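Pre-Session Inspection, Cell 2: Tray Handling Demonstrations
Inspector: Ngan-ling Hung
Project: Veka
Sheet revision: March

1. Emergency stop, operator side
OK. Arms halted on press, released after reset at the console.

2. Joint limits loaded before teleoperation
OK. Profile 60 in use. Do not load the Brondeck profile, as its wrist limits are too wide for the shelf height.

3. Hand and wrist fasteners
OK with comment. Left wrist clamp retightened. Check it again after 100 episodes.

4. Cable slack at both wrists
Comment. Cables hang free below the wrist and can catch the shelf lip on a low reach. Raise the start pose until the new clips arrive.
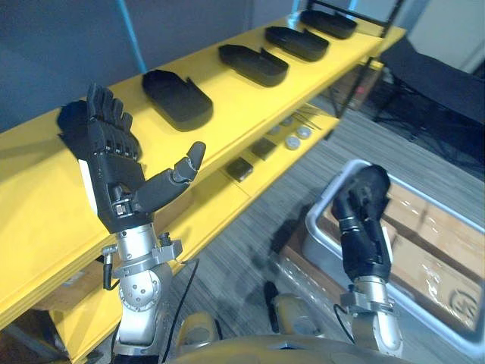
5. Start pose clear of shelf and trays
OK. Both arms must come back to it before the recorder is armed - an episode started from any other pose is rejected at upload.

6. Lower shelf items
Comment. Leave small parts where they are for the whole block. If one is moved, close the block and open a new one in Sodideo.

7. Hand-to-hand clearance
Fail, then passed. The proximity warning was off in the first test. Turned on and repeated at low speed. 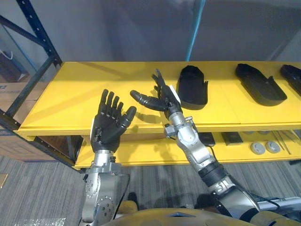

8. Floor and walkway
Comment. Loose packing material to be picked up before anyone walks behind the operator.

9. Recording check
OK. Joint and video streams in sync at episode 1420. Episode 276 has a gap in the left hand data and is marked "exclude from training."

10. Open items
Cable clips, both wrists. Yau to confirm the joint limit profile in writing.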